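Siltetti Fan Campaign Guide
Section 4: Setting Up Your Pledge Page

By now you should have a Siltetti account, a confirmed email address, and an opinion about who should play the lead. You will need the first two.

Before you start

Have your campaign title, a cover picture, and a bank account in the campaign owner's name. Your best friend's name will not do, however much she loves the book.

Creating the page

1. Sign in and choose New Campaign from the left menu. Pick Book to Screen as the category. If you pick Film, your page goes in with the finished movies and readers won't find it.

2. Type your title. The limit is 114 characters, including spaces, hashtags, and exclamation points. Titles in all capitals are changed to normal case when you save.

3. Write your pitch in the large box. You get 2000 characters. Say what the book is, who holds the film rights, and what the money pays for, in that order.

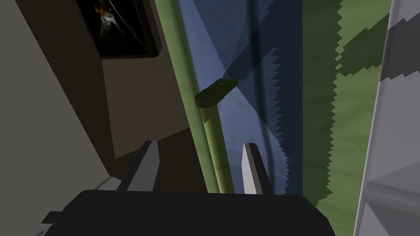
Put your feelings about the casting in the Updates tab, where there is no limit and people have come prepared. The pitch box saves only when you click Save Draft. Closing the tab is not a way of saving.

4. Set your goal. Whole dollars only. The sample campaign, for a film of The Prullbridge Letters, uses $2000, and the field keeps that number until you type over it. Please type over it.

5. Choose an end date and a time zone. Pledges close at midnight in the zone you pick, which will be lunchtime for somebody. 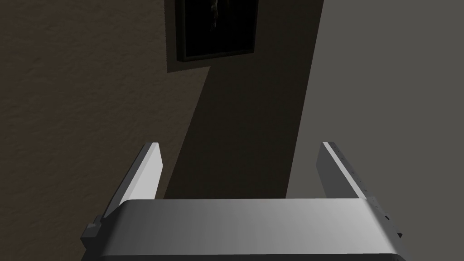

6. Under Where You Are, check International if you want pledges from outside the US. Siltetti converts the currency on the day of the pledge.

Note: Rewards that need mailing are off by default for international backers. Turn them on after you have looked up what it costs to mail a signed hardcover overseas. Sit down first.

7. Connect your payout account through Cluron. The form asks for your bank details twice. Both copies have to match.

Caution: Once the first pledge comes in, you cannot change the payout account or the goal. You can still fix typos.

8. Click Preview and read the page on a phone. Then click Launch.
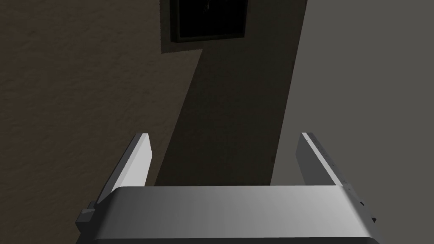

If something goes wrong

Error 219: Your cover picture is too large. Save a smaller copy and upload it again.

"Title already in use": Another fan got there first. Consider joining that campaign. Two pages for the same book split the pledges and start arguments.

Page stuck on Pending: Campaigns using the words "official" or "studio" are checked by hand. Remove the word unless you can show a letter from Bundgaard Pictures, or whoever holds the rights to your book.

To add reward levels, go to Section 5.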